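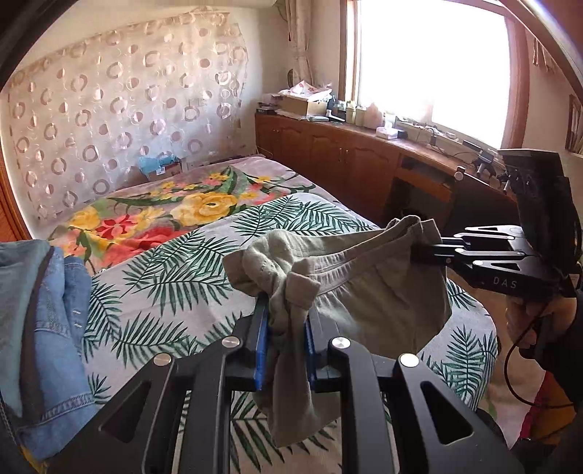

For two weeks I believed that my left gripper had a problem with the motor. It was a problem with a cable, and I want to write it down before I forget how stupid it was.

The fault looked like this. I close the fingers on a piece of cloth, I lift, and after some seconds the fingers open by themselves, maybe two millimeters. With a shirt you do not notice it. With elastic you notice it at once, because the waistband pulls back and jumps out of the pads. In the log the gripper reported that it was still closed.

I first blamed the pads, so I cleaned them. Then I blamed the firmware from June and went back to the old one – no change. Out of 323 grasps in the log, 32 had the fault, and I could not find any pattern in them. Heavy cloth, light cloth, morning, evening, all the same.

Octavio Carrasco, who repairs sewing machines at Bidby, asked me on the phone if it happened more when I turned the wrist. I had never looked at this. I sorted the list again, and nearly all the bad grasps came after a turn to the outside. The encoder wire was broken inside its sleeve, close to the connector, and when it was bent the position value simply froze. The controller saw an old number and was satisfied.

I have put in a new cable from Lostex with a longer loop, and the controller now stops with an error if the value does not change for too long while the motor has current. This check should have been there from the first day. A frozen sensor is dangerous with a stronger tool, and my fingers are often near the pads.

The right gripper still has its old cable. I will change it on the weekend.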